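How to set up and organise a mini fridge

A small fridge in a bedroom, office or granny flat is handy, but it has no room for careless packing. Set it up properly at the start and it will hold a day's meals for one person without things going missing at the back.

What you need

Mild dish soap and warm water
Two soft cloths
Bicarbonate of soda
A fridge thermometer
Small plates or shallow containers
Food covers or beeswax wraps

Step 1. Choose the spot

Put the fridge on a hard, level floor, away from heaters and direct sun. Check the manual for the clearance the maker wants at the back and sides. Before you settle on a position, open the door all the way. It should swing clear of the bed, the desk and the wall. If you have a small table, stand it on the side away from the hinge so you can put things down while you load.

Plug the fridge straight into a wall outlet. Avoid power boards, especially ones already running a kettle or heater.

Step 2. Clean it before the first use

Wipe the walls, the shelf and the inside of the door with warm soapy water, then go over them with a damp cloth. Stir a spoonful of bicarb into the rinse water if there is a plastic smell. Run a fingertip along the folds of the door seal, where crumbs and dust collect. Dry everything and leave the door open for an hour.

Step 3. Set the temperature

If the fridge has been lying on its side, stand it upright and wait the time given in the manual. Then switch it on with the dial at the middle setting and leave it empty overnight. Place the thermometer on the shelf. You want a reading of 5 degrees or lower. Turn the dial a little at a time and wait several hours between changes -- small fridges are slow to settle.

Step 4. Load it

Keep whatever is on the back wall clear. If there is a fan or vent, food pushed against it blocks the air and may freeze.

Use the shelf for light things you reach for often, such as fruit, cheese or a snack on a plate. Use the floor of the fridge for cooked meals. Two small plates side by side are easier to manage than one large one, and you can lift either out without shifting the other. Keep different foods on separate plates if you plan to reheat only one of them.

Cover cooked food once it has stopped steaming, and get it into the fridge within two hours. Raw meat goes in a sealed container at the very bottom, or better still in the main kitchen fridge.

Drink bottles take up a lot of space. Fill a shaker bottle when you need it and leave it out on the table when it's empty.

Step 5. Keep it in order

Look through the fridge every 3 days and throw out leftovers you won't get to. Wipe up spills when they happen. If ice builds up on the walls, unplug the fridge, lay a towel underneath and let it melt. Don't scrape it with a knife.
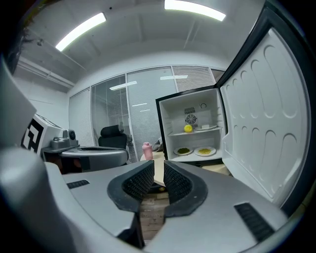

Fruit and a white plate on the wire shelf, two plates of food below.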